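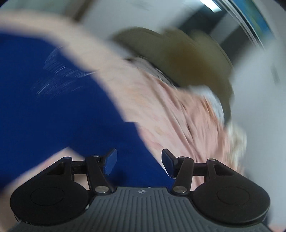 Hastov hand-held gripper: loose pivot pins and bad width readings

Questions and answers for sites using the Hastov with Trakard recording software. Last changed in July. If your site has its own rules on top of these, follow both.

What went wrong?

During a recording session at our Koo site, a pivot pin worked its way out of the finger linkage on a Hastov gripper. The linkage came apart on one side while the operator was squeezing an object. The finger swung outward, the object dropped, and the operator got a small cut on the thumb from the end of the pin. It was cleaned and covered on site and the operator went back to work the next morning.

When we checked the other grippers at Koo, several had pins that could be moved with a fingernail. We then found that some of those same units had been recording wrong finger widths for a while before anyone noticed a mechanical problem.

So there are two issues, one with safety and one with data. They have the same cause.

What is the cause?

The pins are a press fit. On the affected units the holes in the linkage were made slightly oversize, and with repeated opening and closing the pins start to creep sideways. A pin that has crept a little still turns fine. It lets the finger tip move in ways it shouldn't, though, and the width estimate depends on the tips being where the linkage says they are.

Surnus, the maker, has confirmed the hole size problem and traced it to one batch of linkage parts.

Which units are affected?

Units with a green inspection sticker inside the storage case are from the later batch and are fine. Units with no sticker, or with a white one, should be treated as affected. There are 325 grippers in the affected batch according to Surnus, and they were shipped to more than one customer.

If the case has been swapped or lost, treat the gripper as affected.

My gripper feels fine. Can I keep using it?

Only after it has passed the pin check below. The one that failed at Koo had felt fine to two operators that same day.

How do I check the pins?

Switch the gripper off and take it off the wrist strap if you use one. Wear safety glasses. Work over a tray.

Look at each pin from the side, with the fingers open and then with the fingers closed. The pin head should sit flat against the linkage. If you can see a gap, or if one end sticks out farther than it does on the matching pin on the other side, the unit fails.

Then press on the end of each pin with the flat end of a plastic pen. Use about as much force as you would on a stiff light switch. Any movement is a fail.

Last, hold the body still and try to wiggle each finger tip up and down. A little spring in the tip is normal. A click is not.

Please don't use pliers or tap the pins with anything metal. We had two units come in with bent linkages from well-meant testing, and those took much longer to fix than a loose pin does.

How often does this check have to be done?

At the start of every shift and again after any drop. Units that are being used hard should also be checked every 900 open-and-close cycles. Trakard keeps the count and will show a yellow bar when the check is due. The bar goes away when you tap "Checked," so please don't tap it until you have done it.

The pin looks a bit out. Can I push it back in?

No. It will go back in easily and it will come out again just as easily. Tag the gripper and put it in the red bin.

Can I glue it?

No. Glue gets into the joint and makes the finger stick, and the repair bench then has to replace both arms on that side. Tape is no good either, as it hides the pin from the next person.

What should I do if a pin comes out while I'm recording?

Let go of the squeeze slowly and set the gripper down. Don't try to catch the object. If you are near other people, tell them to stay where they are until you have found the pin – they are small and they roll.

Stop the recording by hand. Trakard will not stop on its own in this case. Mark the take as "hardware" and leave it in place. Do not delete it, even if it only ran for a few seconds, since the repair bench uses the last part of the recording to see how the finger let go.

Report it to your shift lead before you pick up another gripper.

Is there a risk to my eyes or face?

A small one. A pin that lets go under load can be pushed out sideways, and in the tests we ran it traveled a short distance and landed on the table or floor. We haven't had one reach anyone's face. The concern is more with the way people work: it is common to bend over the gripper to see what the tips are doing, and that puts your face close to the linkage.

Until the affected units are all out of use, keep the linkage at arm's length when you are squeezing something stiff. Safety glasses are required at Koo for all Hastov work, including setup and cleaning. Prescription glasses without side shields don't count.

What about fingers and sleeves?

The pinch points are where the arms meet the body and at the outer ends of the crossbars. Keep your free hand off the linkage while the squeeze is on. A loose cuff can get drawn in between the arm and the body, so push long sleeves up or button them. Remove lanyards.

If something does get caught, release the squeeze and open the fingers by hand. They open with very little force. Don't pull.

How do I know whether my recordings are bad?

Trakard compares the width estimate from the camera with the width from the linkage sensor. On a healthy gripper the two stay close. On a gripper with a creeping pin they drift apart, mostly near the closed end.

Open the session, go to the Width tab, and look at the gray line. If it stays inside the band for the whole take, the take is good. If it leaves the band and comes back, the take needs review. If it leaves and stays out, the take is bad from that point on.

One thing to watch for is the fully open value. It should read 63 mm on every Hastov. If yours reads anything else at the start of a take, stop and do the pin check. Don't recalibrate first.

Why shouldn't I recalibrate?

Recalibrating on a loose pin makes the gray line look good. Trakard takes the wrong position as the new zero and the warning disappears. This is how the problem stayed hidden at Koo. Operators saw a drift, ran the calibration as the old instructions told them to, and went on working. Those instructions were ours and they have been changed.

What happens to sessions that were recorded on a loose gripper?

They are being gone through. Takes where the drift is small can be corrected from the camera side. Takes where the tips were out of view for long stretches, or where the operator was moving fast and the picture is badly smeared, usually can't be, and those will be pulled from the set.

You don't need to do anything with old sessions. Please don't re-upload them, and don't rename them.

Will I lose pay for takes that get pulled?

No. Takes pulled for a hardware fault are counted as done. If your hours look wrong after the review, write to the site desk with the session names.

Can the video alone show that a pin is loose?

Sometimes. The linkage is in view in every take, so a pin that is well out can be spotted by someone who knows what to look for. A pin that has only started to move can't be seen at that size. The video review is there for sorting old data. It doesn't replace the check by hand.

What is being done about the hardware?

Surnus is sending new linkage arms with a pin that is clipped at both ends. The repair bench at Koo is fitting them now. A swap takes almost 60 minutes per gripper with the calibration included, and the bench is doing them in the order they come in, failed units first.

A repaired gripper gets a green sticker in the case and a dab of white paint on each pin end. If the paint line is broken, the pin has turned in its seat and the unit goes back to the bench.

Can we do the swap at our own site?

If you have the pin press and someone who has done the Surnus bench course, yes. Otherwise send the unit in. The press is sold separately and the arms can't be fitted with a vise – we tried.

Do the finger tips need replacing as well?

Not for this fault. Check them for splits while you are there. Tips that have been on a unit with a loose pin tend to wear on one edge, and a worn tip will slip on smooth objects.

Does Trakard need an update?

Yes. The current version adds the cycle count, the yellow bar, and a lock on calibration when the open value is off. Older versions still let you calibrate past the problem. If you don't see a Width tab, you are on an older version. Update before the next session, with the gripper unplugged.

The yellow bar comes up every time I start, even right after a check. Is that a fault?

It is a known bug on tablets where the clock is wrong. Set the clock, restart Trakard, and check again. If it still comes up, use a different tablet and report the first one.

Who do I report to?

Your shift lead first, then the fault form in Trakard under Help. Put in the unit number from the case, which pin it was, and what you were gripping at the time. For any injury, even a scratch, fill in the site injury form too, before the end of the shift.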